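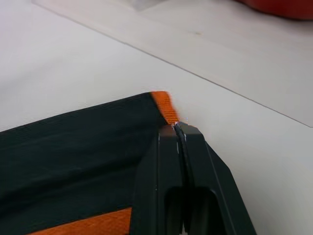 Incident note: false grip readings at the Ondell bench cell

In March the Ondell cell stopped reporting missed grasps. The arm would close on nothing, log a good hold, travel to the drop position, open, and mark the item as placed. No alarm was raised and the safety circuit was never involved. The fault ran through one overnight session before the morning operator found most of the items still on the table and a log that said they had been moved.

Readers who run the Kikside controller with two-finger grippers should read this item to the end, as the default settings are the same on every unit we have checked.

The cell handles flat and thin goods: fabric pouches, hand tools, pens. The gripper decides whether it is holding something by comparing the closed position of the fingers with a stored zero. If the fingers stop short of zero by more than a set margin, the controller records a hold. If they reach zero, it records a miss and retries twice before stopping.

That works well for thick items. A single layer of fabric binding leaves very little gap between the fingers, so when the cell was set up for soft goods the margin was lowered to 100 encoder counts. It had been 900. The change was correct for the task and was written in the cell log. What was left out was any check on how far the zero itself could drift.

The overnight log holds 1,965 grasp attempts. Of these, 639 were recorded as good holds and were false. The first false hold came at 1:20 a.m., and from then on they became more frequent until the run ended. A slow rise of this kind points to drift. A loose connector would have given a scattered pattern, and the cable was tested anyway and passed.

The operator began by replaying grasps at low speed, with the arm limited to a short approach and the pouch laid open on the bench. Soft goods are the hardest case for this cell.
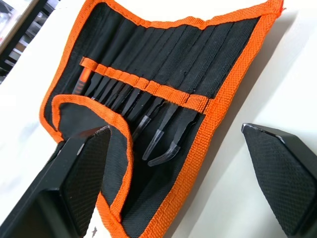 The difficulty is that binding, folded canvas and a strap all compress by different amounts, so a single position threshold has to cover a wide range. With the margin set low enough to catch one thin edge, any error in the zero is read as material between the fingers. At the start of the replay the fingers closed on air and the controller reported a hold with 140 counts to spare.

The cause was found in two parts.

First, the zero is stored only at power-up. The cell had been left on since the previous maintenance visit, and the homing routine had not run in that time. The finger drive uses a belt, and belt tension changed enough over the long run to shift the closed position. The Hettiarachchi drive unit has an index mark that would have caught this, but the controller reads it only during homing.

Second, the motor current check was off. Current is meant to be a second opinion: fingers closing on each other show a sharper rise than fingers closing on cloth. The check had been disabled during early trials with thin fabric, where it gave nuisance stops, and the setting was carried over when the program was copied to the live cell.

Either of these alone would have been caught. With the current check on, the drift would have produced a disagreement fault. With a fresh zero, the low margin would have behaved as designed.

After the repair, the empty close was tested on a clear part of the bench, with the stored zero refreshed before each set.

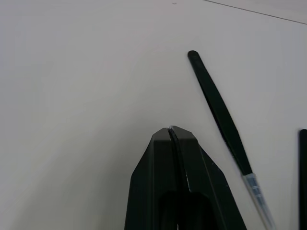
Fingers closed on the bench, with a pen alongside.

No one was hurt and no goods were damaged, but the fault should not be filed as a nuisance. A controller that believes it is holding something will move at carry speed and will enter the drop area. The reverse error is worse. If the zero drifts the other way, a real hold is logged as a miss, and the retry opens the fingers wherever the arm happens to be. On the bench that means a dropped pen. On a cell that handles blades or glass it is a different matter - and the same software is used for both.

Changes now in place at Ondell:

- The fingers are homed at every tool check and after any idle period longer than an hour.
- The current check is on for all programs. Its threshold for thin fabric was retuned on the bench.
- An empty close is run between batches. A hold reported on an empty close stops the cell.
- The margin may not be changed without a repeat of the empty close test, signed in the log.

The Stallex placement sensor under the drop area was already fitted but was used only for counting. It now has to confirm each item before the log entry is closed. This adds a short wait to every cycle, and the site has accepted it.

The controller still does not show the age of the stored zero on its main screen. A request for this has been sent to Kikside. Until it is added, the value can be read from the service menu under drive status, where it is listed in minutes since homing.

You are receiving this newsletter because you signed up for cell safety updates. Manage preferences | Unsubscribe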